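Visita al laboratorio de Rirncombe: una tarde entre ejemplos para un robot que aprende

Llegamos a Rirncombe a las tres de la tarde, con lluvia, después de perder un autobús y de encontrar cerrada la primera puerta. La visita la había organizado Ilse Reinholz, que coordina allí el proyecto Fiadzo, y éramos siete personas, casi todas de talleres pequeños que todavía no tienen ningún robot. Yo fui en nombre de Cleltent, donde nos preguntamos desde febrero si un brazo podría ordenar las piezas sueltas que vuelven de los clientes.

Debo decir que esperaba más ruido. El laboratorio ocupa dos salas en el segundo piso, y en la primera solamente hay escritorios y pantallas. Allí nos explicaron que una gran parte de los ejemplos se recoge en simulación, con un brazo, una mesa y unos objetos que existen en el programa, y que una persona dirige el brazo con un mando mientras el ordenador guarda todos los movimientos. A cada recorrido completo lo llaman episodio. Para la tarea que vimos, llevar un objeto de la mesa a una cesta, tenían guardados 719 episodios el día de nuestra visita.

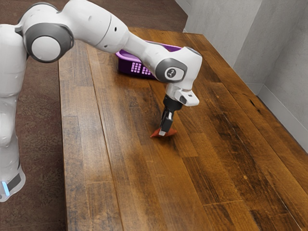
Damián Cortés
Técnico de mantenimiento en Cleltent

La demostración la hizo Senyo Kyei, que lleva el mando con mucha calma. En su pantalla el brazo blanco bajaba hasta la mesa de tablones y cerraba los dos dedos de la pinza sobre una pieza roja, plana, casi con forma de abanico. La cesta morada queda más atrás, cerca de la pared. Según nos contó, las piezas planas son las que más trabajo dan, porque la pinza tiene que bajar casi hasta la madera y un error pequeño de altura ya estropea el intento.

Después nos dejó probar. A mí me costó entender que el mando no mueve las articulaciones una por una, sino la punta de la pinza, y que el programa calcula lo demás. Mi primer intento terminó con la pieza empujada hacia el borde de la mesa. El segundo fue mejor, pero tardé 39 segundos, y Senyo me dijo que ellos descartan todo lo que pasa de 20. Pregunté por qué no se guarda también un ejemplo lento, si al final es correcto. La respuesta me pareció interesante: cuando la persona duda y se queda parada, el sistema aprende a quedarse parado también, y luego es difícil quitarle esa costumbre.

En la segunda sala nos recibió Mansa Osei, que revisa los episodios antes del entrenamiento. Su trabajo es menos vistoso, pero fue para mí la parte más útil de la tarde. Mira cada recorrido a doble velocidad, marca el momento en que la pinza se cierra y el momento en que se abre, y escribe una frase corta con la orden, por ejemplo «pon la pieza roja en la cesta». Las frases no deben ser siempre iguales. Si todas dicen «pon», el sistema puede fallar cuando alguien le dice «coloca» o «mete».

También hablamos de la variación. Entre un episodio y el siguiente, el programa cambia la posición del objeto y de la cesta, y a veces el aspecto de la mesa o la dirección de la luz. Un compañero del grupo, Rommel Cabrera, quiso saber si no sería suficiente con repetir muchas veces el mismo movimiento perfecto. Mansa le enseñó una prueba antigua, entrenada de esa manera, en la cual el brazo iba siempre al mismo sitio de la mesa aunque el objeto estuviera en otro lugar.

Quedó poco tiempo para las preguntas sobre el paso al robot real, que es lo que más nos importa en Cleltent. Ilse reconoció que el rozamiento y el peso de las piezas no se comportan igual en el programa que en un taller, y que por eso añaden al final una cantidad menor de ejemplos recogidos con un brazo físico. Ese brazo está en otro edificio, en Flonness, y la visita no lo incluía.

Salimos a las seis menos cuarto. Para quien quiera ir, aconsejo llevar apuntada una tarea concreta de su propio taller, con las medidas de las piezas. Yo no las llevaba y tuve que contestar de memoria. Se las he prometido a Ilse por correo, junto con dos fotos de nuestras cajas de devoluciones.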